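24/07/2021

Up at six, no proper breakfast, banana on the tram. Second round day. Legs like wet sand after yesterday's class and the left arch grumbling again. Taped it twice, first go was rubbish.

Draw came out late. I'm number 58, after the interval, so the whole morning to sit and stew. Natália Jurčo dances 4th from the top, poor thing, she hates going early. Saw her at the barre in two pairs of legwarmers and didn't say anything, just squeezed her shoulder.

Class on stage was packed. Ebenezer Quaye gave it, lovely long adage, then a petit allegro so fast that half of us just stopped and laughed. The rake is worse than at Giltoston. You feel it in the turns, you come off your leg towards the pit every time. Did my fouettés to the left wing instead of the front and it was better. Must rememeber that for tonight.

Orchestra call was short. Four minutes for my variation and not a second more. Conductor takes the coda like a train. Asked him for a bit of air before the diagonal, he nodded, we'll see.
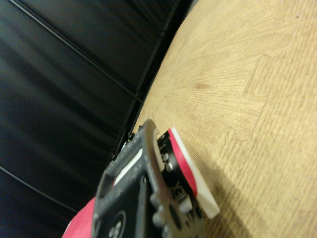

Filed under: Competition diary, round two

Lunch was soup and half of Ekow's sandwich. Ekow Laryea is in a state about his contemporary piece, the choreographer changed the ending last night over the phone. Over the phone! He marked it for me in the corridor and I think the new one is better but I didn't dare say so, he had the old one in his body for months.

Ayman rang. Ayman Chidiac I mean, not the other one. Says the Drukent people want to know about November, would I do the Addo solo again for their gala. Said yes before asking what it pays. Typical. He also said don't look at the online comments so of course I looked. Mostly kind. One person thinks my arms are "busy". They are a bit.

Slept on my coat for twenty minutes. Hair, face, the blue tutu that scratches. Hook gone at the back so Dirceu Mendonça sewed me in with the wrong colour thread and told me a very long story about his first Bluebird.

On at last. Roughly 900 in, could hear them rustling. First jumps good, higher than in class. Wobble on the second attitude turn, saved it, don't think it read from the front. Conductor did give me the air before the diagonal, bless him. Then the coda, gone in a blink, and I finished a hair behind the music. Annoying. Natália says she couldnt tell but she would say that.

No results till tomorrow. Feet in a bucket now. Need to wash tights, ring Mum, darn the new shoes, the left one's dead already.

Contemporary run at ten if I'm through. Pack the grey socks.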